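Getting Along With Plastic Wrap, Foil and Parchment

Last updated: April

My mother kept her plastic wrap in the freezer, and for years I thought it was one of those things she did to be different, like ironing pillowcases. Then I moved into my own place, spent a whole summer fighting with a roll that wanted to cling to everything but the bowl, and put mine in the freezer too. It does help! The wrap comes off the roll with less fuss, it doesn't fold back on itself quite so eagerly, and once it has warmed up a little on the dish it grips as well as it ever did. If your freezer is as full as mine usually is, an hour in the fridge door before you need it is better than nothing.

Before any of that, though, look at the ends of the box. Most of them have a little tab on each side that you push in with your thumb, and the tabs hold the roll in place so it won't leap out when you pull. I must have gone through 80 boxes of wrap and foil in my life before I noticed them. Push them in the day you open the box, while you're thinking of it, and then you won't be chasing a roll across the kitchen floor with a tray of chicken thighs waiting on you.

Tearing is mostly a matter of nerve. Pull out what you need plus a bit more, hold the box firmly shut with one hand, and bring the wrap down against the teeth starting at one corner – never straight across the middle. A slow, timid pull gives you that long stretched strip that curls up into string. If the end does get lost on the roll, press a piece of masking tape on it and lift, moving around until it catches. A clean dry toothbrush run lightly over the roll will sometimes find it too (and I keep an old one in the drawer for this and for the cheese grater).

Now, bowls. The wrap won't hold to a rim with flour or oil on it, so run a damp cloth around the outside first, just below the lip. I like to leave some slack in the middle over bread dough, because a good dough will come up and push on it, and a tight cover gets in the way. Grease the side that faces the dough. For pudding or pastry cream you want the opposite, with the wrap laid right down on the surface so no skin can form. For cut onions I have given up on wrap entirely and use a jar with a lid. You'll smell the difference the minute you open the fridge.

Foil is the one I reach for when there's heat involved. It will line a roasting pan beautifully if you turn the pan upside down, shape the foil over the outside, lift it off and drop it in. I don't use it under anything with lemon or tomato if the dish is going to sit overnight, as the acid will pit it and the food picks up a tinny taste. Save the pieces that come away clean. Folded in quarters they take up no room, and a crumpled one is very good for scrubbing the grill.

Parchment has one bad habit, and that's curling. Crumple the whole sheet into a ball, open it out again, and it will lie as flat as you like in the pan, creases and all. It won't look like much but the cookies don't mind. When I'm baking in quantity I cut 14 sheets at once and keep them under a cutting board, where they flatten by themselves. I'm on my second stack this month.

As for storage, I had the boxes lying in a deep drawer for a long time and could never get at the bottom one. Standing them on end in an old magazine holder inside the cupboard door was the best change I made. There's room for 4, which means wrap, foil, parchment and the waxed paper I buy and hardly use. Write on the top end of each one with a thick marker, or you'll pull out the wrong box every single time.

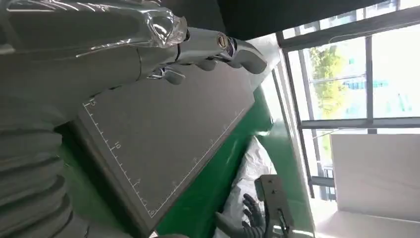 One more thing about the waxed paper, before I forget. It isn't meant for the oven, so don't let it stand in for parchment on a cookie sheet, however alike they look. Where it does earn its keep is between hamburger patties or slices of cheese going into the freezer. Tear the squares a little bigger than the food, so there's a corner to get hold of when everything is frozen hard and your fingers are cold, and put the whole stack in a freezer bag with the air pressed out.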